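Blog > Around the house > Sorting

The grey bins, round two

Quick one tonight, dinner's in the oven and I've got 23 minutes on the timer.

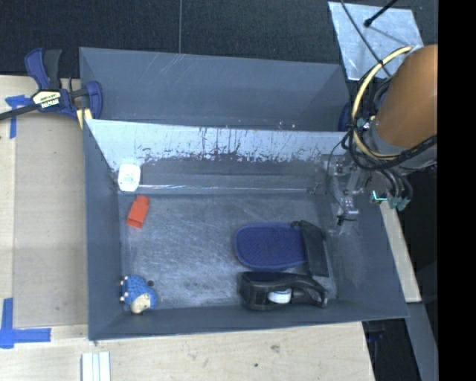

What do you do with the stuff that doesn't belong to any room?

Give it a bin of its own and a deadline. Ours is the end of the month, and whatever is still sitting in there by then goes to the op shop box or the rubbish.

I got the system from Sânziana Buzatu, who ran the declutter evening at the Grullham library back in March. Two open bins, same size, one behind the other. Front one is for strays. Back one is for things that have been claimed and need walking back to where they live. She was very firm about no lids. Lids are how you end up with a bin you haven't looked in for 18 months (guilty, see my post on the hall cupboard).

Our bins are second hand, from the hardware clearance out at Prudoldale. Scuffed to bits on the inside. Don't care. Grey hides a lot and they wipe down with a bit of dish soap, and I'm not going to cry when someone drops a hammer in one.

So. Front bin, where I'm up to:

The tape dispenser. Black one, big chunky end. Has been "in the study" acording to everyone in this house and was not in the study. Going in the kitchen drawer with the scissors, final answer.

Blue hedgehog. Well, I say hedgehog, there's been debate. Bumpy back, cream face. My youngest says it isn't a toy, it's a friend, so friend is going back to the bedroom shelf. Non-negotiable apparently.

Orangey-red block. No idea. We gave away the block set two Christmases ago, the whole tub, and one always stays behind. Keeping it till the deadline in case it's part of something else.

Blue oval pad thing. Textured on top with a smoother border. I thought kitchen, Mircea thought shed. Asked at dinner, got four shrugs. Stays in the bin.

Long flat black thing. Same story. I've stopped guessing with these, if it matters then someone will yell for it.

Little white one with the green mark on it. Need my glasses. Later.

Which is six, and that's a good week for us. First time we did this the bin was full to the top and I had to borrow a washing basket for the overflow — took me 24 days to get to the bottom of it, and I found the spare car key. The replacement had already cost us close to a week's groceries. Still sore.

Things I'd do differently if you're starting out:

Put the bins somewhere annoying. Ours were in the laundry and everyone walked straight past. Now they're near the back door and people fish their own stuff out on the way through.

Don't sort while you collect. Just chuck it in. Sort with a cuppa afterwards.

Don't buy anything new to store the strays in!! I had a cart full of little drawer organisers at Brullbridge and put the lot back. Felt very grown up.

Mircea Dumitrescu (yes, full name, he's in trouble) would like it noted that none of the bits this week are his. The tape dispenser is absolutley his.

Next up is the shed, which I've been putting off since before the rain. Might be a two-parter. If anyone's got a good way to keep screws sorted that isn't 500 jam jars, leave me a comment — I only have so much shelf.

Timer's going.

Print this post | E-mail this to a friend

Contact | Copyright Jitaru Street Diaries | Back to top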